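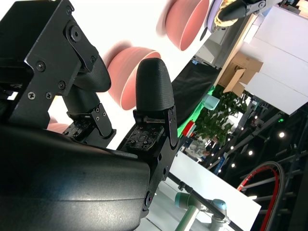 How long should I leave the Jalness hair mask on?
Ten minutes on damp hair, then rinse. People email to say they fell asleep in it. They were fine. The pillowcase was a write-off.

Is it the same stuff as the old Durine balm?
Close cousin. We dropped the coconut scent in January, after years of being told we smelled like a rental car.

How many uses do I get from a jar?
Up to 49 if your hair stops at the chin. If you can sit on it, expect fewer and buy the tub.

Will it fix split ends?
No. Scissors fix split ends. The mask makes them lie flatter while you put off calling the salon.

Can I use it on color-treated hair?
Yes. Diễm Châu, who mixes every batch, has been some shade of red since we opened and tests it on herself first.

My jar has gone grainy. Is it ruined?
It got warm and cooled down again. Stir it with a clean spoon and carry on. If it smells like old crayons, write to us with the batch number from the lid.

Where can I try it before buying?
Leemans on Skendon Street keeps an open tester by the register. Please don't bring your own container. You know who you are.

Do you ship abroad?
Not yet. We filled in one customs form and had to lie down.

Shop Hair Face FAQ Stockists Cart

© Jalness Hair & Skin | Contact us | Back to top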